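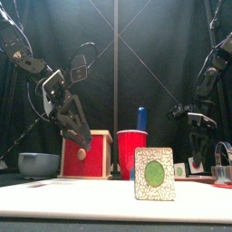 Session 11: The drawer that wouldn't let go

Balthasar Aebischer, Nekcombe robotics course, May 2019

Okay, so last time I promised we'd talk about faults, and I'm starting with one of mine. The bench is the usual two-arm one, and the task was Skidgate: left arm pulls the red box open by its round knob, right arm picks up the little dotted cubes. Easy, right? I'd run it all morning!

Then the left gripper closed on the knob, the drawer jammed partway, and the arm kept pulling. The controller saw a position error and did what we'd told it to do, which was push more current into the joints. The box came up off the table, the knob popped out of the fingers, and the arm snapped back hard enough to stretch a wrist cable. I was standing close. Too close, and I'd like you to remember that part.

What the log showed

The force threshold was set to 400 in the config. It should have been 200. I'd raised it for a heavier job with the Rodirent fingers and never put it back (yes, I know). The watchdog was fine, but its timeout was 2000 milliseconds, and by the time it tripped the whole thing was over.

The other arm is the bit I find scary. It carried on toward its cube the entire time, because our stop signal only went to the arm that faulted. Two arms sharing one table need one shared stop. Please write that down.

What we changed

Limits now live in the task file, so they load fresh with every run. The watchdog trips at 200 milliseconds. Any fault on either arm halts both, and they hold position until a person resets them. We also route the wrist cables with more slack, though I still don't love how they loop out. Oei's notes on strain relief are in the course folder, go read them.

For next time

Pick one object on the bench and write half a page on how gripping it could go wrong. The round knob is taken, sorry! Think about what the arm would sense, what it wouldn't, and where your own hands would be. Bring it on paper. We'll try a few of them in June with the speed turned way down.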